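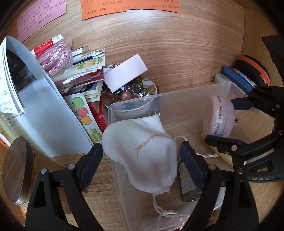
Bare jaws, open over the white drawstring pouch.

Subject: Re: hand-held grippers, bare fingers or pads?
From: Ruth Ayala
To: the Mengate gripper list
July 2022

Yeison Bermúdez wrote:
> We're picking hand-held grippers for the Cleseo sorting job and
> I'm stuck on fingers. Plain plastic ones are cheap and easy to wipe
> down, but everybody at Drinotton swears by soft pads. Has anyone
> run both on small household stuff? I care about thin boxes and
> cloth, and whether the jaws get in the way of the camera.
> Budget is 600 for the whole lot, spares included.

Hi Yeison,

Yes! I've been going back and forth on this same thing since April, so you get the long version (sorry, Mamani, I know you like these short).

I do my trials at a desk with a lot of stuff on it, and I've stopped tidying up first. Marbles, stickers, papers, a kitchen timer, clear plastic bins with pouches in them. A clean bench told me every gripper was great, and then I'd go somewhere with a bit of clutter and spend the whole afternoon bumping into things.

Bare fingers first. I like them for cloth more than I thought I would. A drawstring pouch gives you plenty to pinch, and slim plastic jaws go down inside a bin without shoving everything else over. Where they let me down is anything slick and flat. I logged 47 tries on small cartons with plain jaws and quit there, because I was squeezing so hard my hand hurt and the cartons still wanted to twist.

As for your camera question, the jaws do block part of the view, and on mine it's worst right when you need to see. Look at my top picture: there's a small brown bottle behind the pouch and the right jaw hides part of it. I've gotten used to coming in at an angle, but please try it yourself before you buy six of anything.
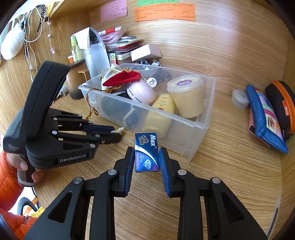 PADS, AND WHAT I'D BUY

The blue textured ones are my favorite so far. That little box of Max razor blades, standing upright between them, is my standard thin-box test now, and I can use a much lighter squeeze than with bare plastic. The gripper on the left, with GenRobot.AI on the side, is the one I had on the fluffy thing. Soft, light objects are a whole different feel, and I don't have a firm opinion there yet.

Two gripes about pads. They pick up lint like crazy, and they make the fingers fatter, so tight gaps get tighter. I wipe mine every 6 runs. If somebody has taken a set past 1000 grabs I'd love to know how the texture held up!

For Cleseo I'd get padded ones for the boxes and keep one bare pair for the cloth. How deep are your bins, by the way? That could change my answer.

Ruth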